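**Karthorpe, December** -- Fifteen new homes at Plostside are ready for their first viewings, and we couldn't be more pleased to open the doors at last!

The homes stand on the old dairy yard at the lower end of Karthorpe, a short walk from the railway station and the Wednesday market. They are a mix of terraces and semis, all with two or three bedrooms, a back garden and a parking space. Skuretti, the builder, has kept the long brick wall along the lane and put a new footpath through the middle of the site, so people from the streets behind can get to the river without going round by the main road (something neighbours asked for at the very first open evening).

Inside, the kitchens face the gardens and the stairs are wide enough to get a proper wardrobe up them. The smallest home has 810 square feet of floor space. Every house has a utility cupboard, an outside tap and a loft with a ladder and a light.

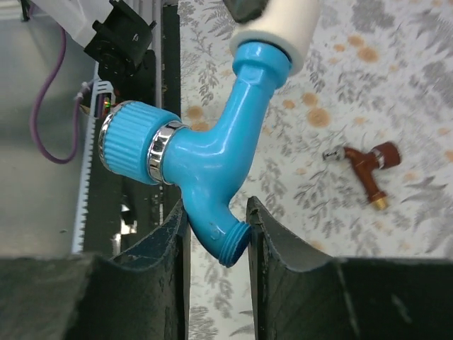 Can people rent at Plostside, or are all the homes for sale?

Thirteen are for sale and 2 will be let by Waaka, the local lettings agency, on long tenancies. Both of the rented homes are at the station end of the terrace and have the same kitchens, bathrooms and gardens as the rest.

We've had a lovely response from the town so far. The mailing list has reached 2161 names, many of them people who grew up in Karthorpe and would like to move back -- and plenty who live here already and just want a garden.

Viewings are by appointment through Waaka's office on the high street, with late slots on Wednesday until 7pm. The end house is furnished as a show home, and floor plans for all the house types are on the table in the hall. Please use the station car park, as the lane is still being surfaced.

**Notes for editors:** Plostside is being built by Skuretti. Sales and lettings are handled by Waaka, Karthorpe. Press visits can be booked at the same office.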